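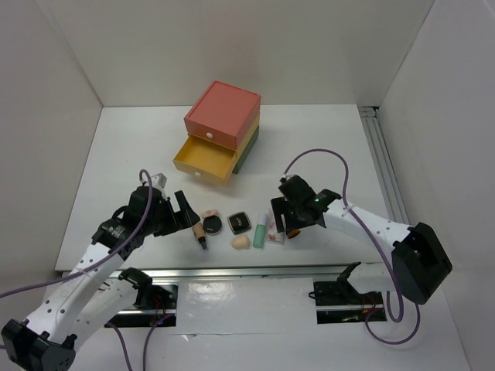

Drawer sorting is go at Stillelgate!

We've been promising a two-armed tidying task since the spring, and the lab at Stillelgate has now started recording it in earnest. The job sounds like something you'd ask a six-year-old to do before dinner: pick the makeup up off the table, put it in the little chest of drawers, shut the drawer. If you have ever tried to do that through a pair of robot arms, you'll know why we're so excited to have people getting good at it.

For readers who joined us after the November issue, a quick word on how the recording works. The operator sits at a desk with two small leader arms and moves them by hand, and the two arms at the table copy every motion as it happens. Squeeze the handle and the gripper closes. Everything the joints do gets saved along with the camera views, and the whole run becomes one demonstration for the Sakai policy to learn from. No code is written for the task at all, which still gives some of us a little thrill (yes, even after all this time).

The makeup was picked because it's such a nicely awkward mix. A foundation bottle rolls if you nudge it. The compacts are flat, so a gripper coming straight down has hardly anything to hold, and our better operators have learned to tip one finger under the rim and slide the other one over the top. The sponge is the opposite -- you can grab it any way you like, but squeeze too hard and it pops out sideways. Then there's the tube, which everybody thinks will be easy and which likes to swivel in the grip on the way to the drawer. We had a lively lunch argument about whether to leave the flat packet out of the set. It stayed in, and we're glad it did, since it has already taught us more about approach angles than anything else on the table.

The chest is small and has three tiers, red on top, then yellow, then green, with round white knobs. We turn it to a new angle between runs so the policy can't just memorize one spot. Right now most of the runs use the yellow drawer. Opening it with one arm while the other arm steadies the chest is a lovely thing to watch when it goes well, and a slow comedy when it doesn't, because a light chest would much sooner walk across the table than let go of its drawer!

A few things the operators have worked out for themselves, passed along for the crew in Brondby, who start on the same task next:

Pull the drawer out well before you pick anything up. Going back to open it wider with something in the other hand costs a lot of time and usually ends in a drop.

Start with whatever is nearest the gripper you're using. Reaching one arm across the other looks clever and makes for messy demonstrations.

Pause for a beat over the drawer before letting go. The policy picks up on that pause and places things far more gently.

If you fumble, recover and carry on. We used to throw those runs away. We keep them now, as long as the item ends up where it should, and the policy has become noticeably better at trying a second time.

Watch your cables on wide elbow moves. You'll feel it in the leader arm late, so glance up now and then.

We're aiming for 3000 demonstrations, split between 5 operators, and each one takes roughly 2 minutes once you've found your rhythm. That's a lot of lipstick-drawer time, so shifts are short and people swap out whenever they start to feel clumsy. Nobody's best runs come at the end of a long sitting.

The other good news is that the Piltex labeling tool can finally split a run into steps by itself. It marks the drawer opening, each pick and each release, and a person checks the marks afterward. It still gets muddled when both arms move together, and it has a habit of calling a missed grab a finished one, so please don't skip the check. If you spot a pattern in its mistakes, write it on the sheet by the operator desk with the run number next to it.

Anyone in the group who'd like a turn on the leader arms is very welcome, and you don't need any experience. Your first few tries go in a practice folder, so there's no pressure -- come and knock a foundation bottle over like the rest of us did. Sign up on the sheet outside the lab, and bring a sweater, as the air conditioning in there is fierce.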